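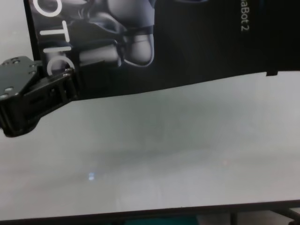
Gripper at the lower left corner of the carton, black on black. White tabletop, chest camera view.

10/28/24, bench 2, carton handling set

Present: Trefor Eynon, Eluned Skyrme, me. Alun Voyle in after lunch for the label review.

Goal for this block is 1,000 accepted episodes of carton handling for the Rusureck policy, split by task: 200 push-to-line, 200 corner pivot, the rest pick and place with mixed cartons. Today is the start of corner pivot. Push-to-line closed on Friday and Iolo Price has the files.

Task definition, as agreed with Alun:

Start with the carton flat on the table, long side facing the operator, at any slant up to the limit on the sheet. Bring the jaw to a lower corner. Make contact. Rotate the carton until its near edge is parallel with the table edge. Back off until there is clear table between jaw and carton. Stop recording.

An episode is accepted if the carton ends inside tolerance and was not lifted. Regrasps are allowed. Dragging the carton over the edge of the table is a reject, and so is any contact between the jaw and the tabletop hard enough to be heard.

Notes on the black carton

We added the black robot arm box to the object list this morning. Black all over apart from the white lettering, the small model name ("aBot2" is the part that reads in the chest view) and the gray print of arm joints. I wanted it in for two reasons. The jaw bracket is also black, so the boundary between jaw and box at the contact point is poor in the color image. And the print on the lid shows robot parts, which the Drerix segmenter has a record of calling robot.

Ran the segmenter on single stills before recording anything. Results:

Jaw and lower left corner of the box come out as one region when they are close together. Raising exposure one step separates them on most stills but washes out the table, where the overhead light already leaves a spot of glare.

The printed joints are labeled "arm, distal" with high confidence. Trefor's view is that this does no harm as long as the policy does not take the mask as input. Mine is that the Trancombe loader does use the mask for cropping, and the crop will be pulled toward the middle of the lid. Checked the loader config. It does. Crop switched to fixed window for this object until Iolo Rowlands can look at it.

The letters are useful. "OTIC" runs down the left part of the lid as seen from the chest camera, and the final C falls right by the jaw bracket at the left corner. Eluned has been using the C as her visual reference for approach height. Told her to stop. If every operator lines up on the letter, the policy will line up on the letter, and it will have nothing to go on with the plain cartons. Approach is to be judged from the corner itself.

Exposure

Left at the Friday setting. Considered a separate profile for dark objects and decided against it, as the deployed camera will have one profile. If black on black contact is hard to see at that setting, the data should contain that difficulty. Trefor disagrees and would like a small side batch at the raised exposure for comparison. Agreed to 3 episodes, stored outside the main set, tagged "exp+1", not to be merged.

Table

The white top shows smudges and faint shadows that move with the operator. Eluned asked whether to wipe it between episodes. Answer: wipe at the start of the session and then leave it. The shadow under the gripper is a good depth cue and I would like to keep it, so no extra fill light from the left side.

The teal item under the table stays where it is for this session, but it should be moved or removed between sessions so it doesn't become a landmark. Same for anything else on the floor that shows past the front edge.

Chest camera

Strap height differs between operators. Trefor's view sits higher and takes in less of the carton. Eluned's shows more of the table front and the legs. Both are in spec. What is out of spec is leaning in at the moment of contact, when the carton fills the top of the image and the far edge is lost. Both operators do it with the black box, presumably to see the corner better. Flag "lean" added to the review form. Not a reject yet. Will look at the rate once there are enough episodes to say anything.

Labels

Alun wants the contact time marked by hand on dark objects. The automatic mark comes from the change in gap between jaw mask and box mask, and with the two merged there is no gap to measure. Hand marking costs time, but corner pivot is a short task and the contact mark is the one the Karpenko script aligns on. Going with Alun. Two people mark each episode independently and differences go to him.

The small tab along the bottom edge of the carton, toward the right, needs a rule as well. It projects a little below the edge. For the parallel check use the main edge and ignore the tab. Written on the sheet.

Open

Crop for printed robot parts: Iolo Rowlands.
Right corner approach: not attempted yet with this box. Needs the gripper base shifted, so do it as one batch.
Second dark carton without print, same size class if we can get one. Would tell us whether the trouble is the color or the picture on the lid.
Gripper zero check before the next session. Log it on the bench sheet, not in here.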